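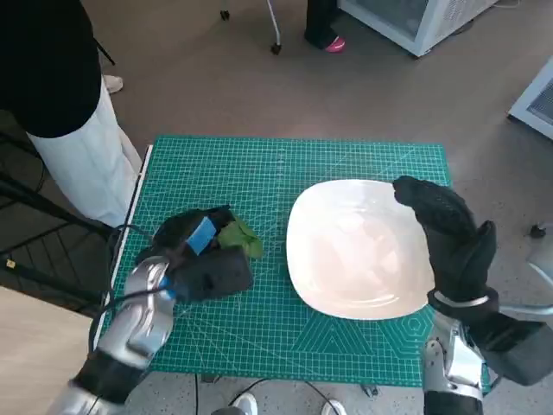 4. Your first kitchen chore

Can a machine help make a salad yet? Partly, and the part that works is a joy to watch! Plating one leaf is the best place to begin with your Dodon: an empty plate, a leaf beside it on a gridded mat, open space between the two. The grid lets you put things back in the same spot for every try.

1. Set the plate flat on the mat.
2. Lay one leaf to the left of it.
3. Start the Plating routine and stand clear of both arms.
4. Write down where the leaf lands, then reset.

Note: Soft greens are still hard. Over 296 tries in our test kitchen, Pavithra Nadar logged 234 clean placements - cheering news, but keep a spare leaf handy.

Caution: Keep knives and glassware off the table. Dodon can't wash, chop or dry yet. If a grip slips, press Stop before reaching in. See section 9 for glove care.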